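Search this newsletter Enter keywords Go

Kanar wants to sell you a practice room for your robot arm. Should you bite?

By Skye Jardine

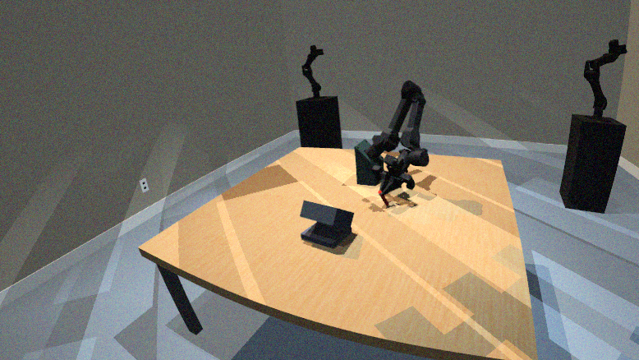 What you get for the money

Kanar is a subscription package of simulated rooms. You load a room, drop in the arm you own or plan to own, and try out jobs on it before anyone bolts down hardware. The company, Simness, has been pitching it hard to small shops since February, and three readers have written to ask if it's worth the $3,597 a year. I got a trial seat, so I spent my evenings finding out.

The room I used most is called Clunley. It is a plain domestic sort of room with a light wood table, one black arm at the table and two more on black pedestals farther off. There's a small dark stand on the tabletop and a dark teal-green block by the arm. My test job was simple. Pick up the stand, carry it to the other end of the table, set it down, go back to the start.

The sales sheet says the room library has 871 starting layouts. I have no reason to doubt the number, but I'd like to know what it counts. I loaded layout after layout where the stand had shifted by a thumb's width and nothing else had changed. If that earns a new entry in the catalog, then my kitchen has a few thousand layouts too.

The lighting

Simness talks about lighting more than anything else, and I'll give them some of it. Clunley has hard patches of sun and shadow across the wood, streaks of light up the walls, and blue-gray angles all over the floor. It even has an electrical outlet low on one wall. If your real arm relies on a camera, you do want to know how it copes when a shadow edge runs right past the thing it's reaching for. Most of the cheaper packages I've tried light everything flat, like the inside of a refrigerator.

My complaint is that I couldn't set any of it myself. You pick a lighting preset, and that's the end of your say in the matter. I asked support for a way to match the window in my own workshop and was told it was "on the roadmap." I have been reading that phrase in support emails for long enough to know what to do with it.

Touch and grip

I trust the package least when the gripper meets an object. On my runs the arm got to the stand cleanly, closed, and lifted it with no trouble, every time. I don't believe it. My arm at home fumbles a similar part often enough that I keep a towel on the floor. When I turned the friction setting way down, the stand still came up as if it were glued to the fingers. Either the setting does very little or I've misread the manual, and the manual is seven pages long, so there isn't much room to misread it.

Reaching and clearance are a better story. I moved the teal block closer to the arm's path and got a collision warning right where I expected one. For planning where to put things on a bench, I'd call it useful.

The extra arms

The two pedestal arms in Clunley come with the room, but they aren't live on the basic plan. To drive them you need the Morrison add-on, priced separately, and the price is "available on request." I requested. I got an invitation to a call. Readers of this newsletter know how I feel about calls. If you only need one arm, ignore all this.

Where I come down

For a shop choosing its first arm, one month of Kanar could save you from buying one that can't reach the back of the bench. Trouble is, Simness only sells by the year. For anyone who wants to know if a part will slip, I'd keep the money and run the real thing with a towel down.

I've asked them for a monthly plan and for the test results behind their grip model. Neither has arrived. If you already pay for Kanar and your friction slider does something, please write in and tell me which version you're on.

Last updated: 9 June 2026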